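浅层地下水硝酸盐监测与水井整治项目
中期进展报告

提交单位:Drukosum 水文服务有限公司
提交对象:Wisterstead 基金会项目办公室
报告日期:2022年9月2日
编写:Padmavathi Annamalai
审核:Recep Ertürk

一、报告范围

本报告说明 Hodoroagă 片区浅层地下水硝酸盐监测与水井整治项目自上次报告以来的执行情况,内容包括水井登记、采样、实验室分析、井口整治、数据管理、预算执行和下阶段安排。上次报告已经说明的水文地质背景、井型分类办法和采样点编号规则不再重复,如有变动在相应章节注明。

项目协议附件中的工作包编号沿用不变。原工作包三“农户施肥调查”经项目办公室书面同意并入工作包一,与水井登记同步入户,问卷内容未删减。

二、水井登记

登记工作已完成,共录入私用水井200口,达到协议规定的数量。登记项目包括井深、静水位、井壁材料、井盖状况、提水方式、与最近畜栏及化粪设施的距离、周边地块近两季的作物和施肥记录。

登记中遇到的主要困难是井深资料不可靠。多数户主按挖井时的记忆报数,而井底淤积多年未清,实测深度普遍小于口述深度。登记表因此增设“口述井深”和“实测井深”两栏,后续分析一律采用实测值。对无法下放测绳的封闭式管井,保留口述值并加注标记,不参与井深与硝酸盐浓度的相关分析。

坐标采集由 Nour Mahasneh 负责。片区北侧沟谷内卫星信号较差,部分点位首次测量误差超出规定,已重新测定。

三、采样情况

登记水井中,141口完成春季采样。未采样的水井分三种情况:井已干涸或停用;户主长期不在,无法进入院落;井泵故障,抽水时间达不到洗井要求。后两种情况列入补采名单,干涸和停用的水井在数据库中保留登记信息,不再安排采样。

采样前洗井以电导率和温度连续读数稳定为准。大口径人工挖井水量大,按规程抽换井内存水不现实,改为在静水面以下固定深度用采样器直接取样,并在记录单上注明方法。两种取样方法的结果在统计时分组处理,不合并计算均值。

样品现场过滤,避光冷藏,当日送至中转点,次日转运实验室。转运交接单由采样员和司机双方签字。有一批样品到达实验室时保温箱内温度超出接收限值,该批全部作废并重采,相关费用由我方承担,未计入项目支出。

四、实验室分析

硝酸盐、亚硝酸盐和氯化物用离子色谱法测定,铵用分光光度法测定。每批插入现场空白、实验室空白和平行样。平行样相对偏差均在质量计划规定的范围内。有一次现场空白检出微量铵,追查后确认来源为更换批次的滤膜,该批滤膜已停用,受影响样品的铵数据标注为存疑,硝酸盐数据不受影响。

已完成分析的水井中,16口硝酸盐浓度超过饮用水限值。超标井集中在片区东南部的老村及其下游菜地一带。这些水井的共同特点是井深较浅、井口周围没有硬化地面、与畜栏距离较近。氯化物与硝酸盐同步偏高,与粪污来源的判断相符,但仅凭现有指标不能排除化肥淋溶的影响。氮氧同位素分析未列入本期预算,是否补做在第八节提出。

超标井的户主均已收到书面通知。通知用当地语言书写,附测定值、限值和用水建议,其中明确写明煮沸不能去除硝酸盐。有婴幼儿或孕妇的家庭由 Jagadeesh Marar 另行上门说明。

五、井口整治

整治内容包括加高井台、更换井盖、修补上部井壁接缝、修筑环形排水沟。首批施工选定东南部老村的水井。施工单位 Dristia 已完成材料进场和首批井台浇筑,养护期满后安装井盖。

施工图较投标文件有2处修改。其一,井台外缘坡度加大,原设计坡度在现有地面条件下不足以排走雨水;其二,取消井壁内侧的水泥砂浆满抹,改为仅处理接缝部位,以免影响浅层含水层进水。修改均经审核人签字,未增加合同金额。

施工进度比计划落后。原因是预制井圈供货推迟,加之收获季节部分户主要求暂缓进院施工。现场已调整施工顺序,先做排水沟和地面部分,井圈到货后再集中安装。

六、数据管理

登记、采样和分析数据已并入同一数据库,以井号为主键。入库前由 Ryan Lambert 核对纸质记录单,重点检查单位、井号和采样时间。核对中发现的错误以井号末位抄写错误为主,均已据交接单更正,更正记录保留在日志表中。

对外提供的数据不含户主姓名和精确坐标。需要空间分析的合作方可申请按网格汇总的版本。

七、沟通与答疑

春季采样结束后,项目组在村文化站召开了结果说明会,讲解了检测流程、限值含义和整治顺序。会后收到的书面意见主要涉及三个方面:为何先整治东南部、整治期间如何取水、低于限值的水井是否还要复测。项目组已逐条书面答复,并将答复张贴在文化站公告栏。
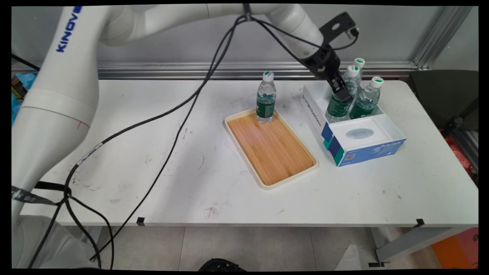

井口整治完成以后,硝酸盐浓度多久才会下降?

下降时间取决于污染进入水井的途径。如果主要由井口地表水倒灌造成,井台和排水沟完工后经过一个雨季即可看出变化;如果上游含水层本身已受污染,井口工程只能减少短时峰值,浓度回落需要数年,并以减少上游粪污和化肥输入为前提。整治后的水井因此仍须按季复测,在连续两次结果低于限值之前,原有用水建议继续有效。

八、存在问题与请示事项

(一)补采窗口。补采名单上的水井需在秋季降雨开始前完成采样,否则结果与春季数据的水文条件差异过大。采样队已排定路线,待井泵维修完成后即可进场。

(二)同位素分析。建议对全部超标井和上游对照井补做氮氧同位素测定,以区分粪污和化肥来源。所需费用可由差旅科目结余调剂,不申请追加总额。请项目办公室批复科目调剂。

(三)停用井封填。登记中发现的部分停用井没有井盖,既是坠落隐患,也可能成为地表污水直接进入含水层的通道。封填不在协议范围内,现提请项目办公室考虑由地方水务部门承担,我方可提供井位清单和封填技术要求。

九、预算执行

人工和实验室支出与计划基本一致。差旅科目支出低于计划,系中转点设立后采样队不再每日往返实验室所致。施工科目支付进度落后于计划,与第五节所述工期一致,未完成部分没有预付。各科目明细和票据扫描件见财务附件。

十、下阶段工作

先完成补采和超标井复测,随后安装首批井盖并组织验收。验收由 Recep Ertürk 会同施工单位现场进行,逐井填写验收单,井台坡度和接缝密封不合格的限期返工。

冬季枯水期采样安排在12月,点位为全部超标井、已整治水井及对照井。枯水期静水位数据将用于修正片区流向图,流向图修订稿随下一期报告提交。

附件目录:水井登记汇总表;采样与交接记录;实验室质量控制报告;施工图修改单;财务附件。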